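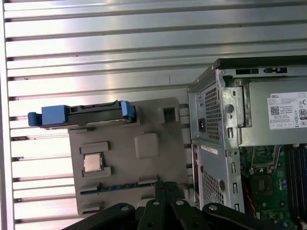
**Desktop disassembly project — method meeting, July 19, 2026**

Present: Rosalinda Ignacio (chair), Abbas Ahmadpour, Yaryna Bondarchuk, Ashraful Nanayakkara (minutes)

**1. Data**
Yaryna reported 403 demonstrations in the set, covering the CPU, the memory module and the drive. Abbas wants the drive split out as its own task. Agreed.

**2. Wrist view only**
Ashraful compared the policy trained on wrist images with the one that also gets the overhead view. Over 100 trials each, the wrist-only policy did as well on approach and worse on release. Rosalinda asked if the fingers hide the part at that point. Ashraful thinks so — he will sort the failures by phase before we claim it.

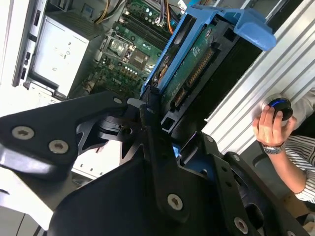 **3. Drive caddy**
Abbas proposed scoring grasp and placement separately. Yaryna would keep one score for the paper and put the split in the appendix. Left open.

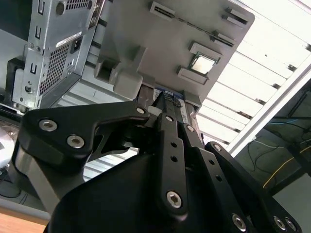

**4. Tray angle**
Results so far use one tray pose. Yaryna to collect 40 more demonstrations with the tray tilted. Retraining waits for these.

**Actions**
- Ashraful: failure table
- Yaryna: tilted tray set
- Abbas: draft of scoring rules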